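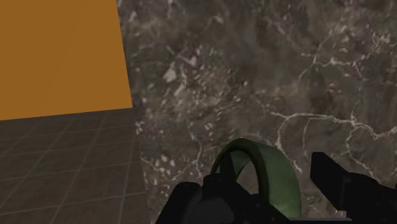 The Tirport robotics club has moved its manipulation group into simulation for the spring term, and the first month has gone better than the fall did. Six students meet on Thursday after last period and work on one task, picking up an object from a counter and setting it down again without tipping it. Laurinda Figueiredo built the room they practice in, and she chose a dark marble top with pale veins because plain gray had made the early trials too easy for the vision code. The green ring is the current object. It is awkward to hold, as one finger has to go through the loop while the other closes from outside, and small errors in angle push it away.

Each student gets 200 trials per week on the club server. Irfan Siddiqui's controller had the best February result, with 22 failed grasps. Most of those came when the ring started close to the edge of the counter. Amna Baloch is rewriting the approach step so that the wrist turns before the arm comes down, and she expects to have it ready for the next session.

The group has entered the Kileck student challenge in the simulation division. Teams get 8 minutes per round and do not see the objects beforehand, so members are now swapping in different floors, wall colors and counter textures to see what breaks. Pacita Dumlao is keeping the log of failed runs. Anyone who changes a setting should write it there before logging off.

The entry fee is $395 and has been paid from the club account. Two places are still open for students who have finished the introductory programming course. See Fahad Naqvi in the computer lab to sign up.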